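Re: Hostden two-arm kit, fingers

On July 27, 2018, Dovier list wrote:
> Has anyone tried the Hostden kit on small parts? Sodberg quoted us
> for the two-arm version with 12 spare fingers.

We have had one on trial since April. The black fingers come to a point, and both arms carry the same shape.

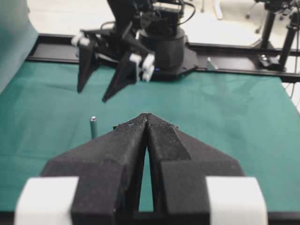
View from the wrist, small cylinder on the green cloth, second arm opposite.

Gripping is fine on narrow parts. Setting up took us 4 hours — the manual is thin on the second arm. I ran 100 picks with one arm and would order again, but ask Sodberg for fewer spares. We haven't needed any yet.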